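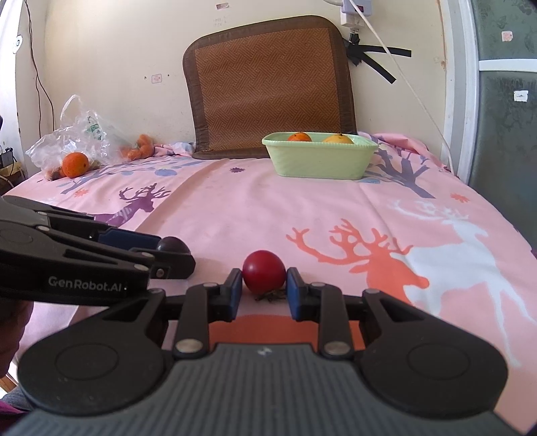

Somstead Countertop Dehydrator: six months of cherry tomatoes

Posted 17 Dec 2021

I bought the Somstead in June, right when I had talked myself into planting way too many cherry tomatoes, and I've been meaning to write it up ever since. It has been running on and off the whole time (my kitchen smelled like pizza for most of the summer, no complaints) so I think I know it pretty well by now.

First, the size. It's bigger than it looks online. Mine lives on top of the chest freezer in the laundry room, and if you have a small kitchen I'd get out the tape measure before you order. It comes with 11 trays, and the door lifts right off, which I love! My old Mussa had one of those stacking setups where you had to take the whole tower apart to check the bottom layer, and I was forever dropping bits of apple behind the toaster.

Now the tomatoes. I cut them in half, set them skin side down, add a little salt, and that's it. They take about 11 hours on the setting I use, a little longer if they're the fat juicy kind. The trays in the middle finish first, so I swap them around once before bed. The booklet says you don't need to do that. I do it anyway – the top ones stay leathery if I don't.

My neighbor Kartini borrowed it for a weekend of mango and chili and brought it back cleaner than I've ever had it. She soaks the trays in the bathtub with dish soap, so now I do too. They do say dishwasher safe, but 2 of mine came out a bit warped, and they stick when you slide them in.

Noise: it's a fan. You'll hear it. It's about like a bathroom vent, and with the laundry room door shut I can sleep just fine. My brother-in-law Rizal stayed over in the guest room next to it and had some remarks at breakfast.

Things I don't like: the timer beeps three times when it's done and you can't turn that off, even at four in the morning. The cord is short. And the mesh liners for herbs are sold separately, which seems cheap of them at this price. I ended up buying the Nendine ones and trimming the corners with kitchen scissors, and they fit okay.

It's been good with apples, pears, thyme and bananas (slice them thicker than you think). Strawberries came out pretty but sort of dull tasting. I haven't tried jerky yet.

Would I buy it again? Yep, though I'd wait for a sale. Four stars from me, and if anybody has found a way to shut that beep up, please leave a comment!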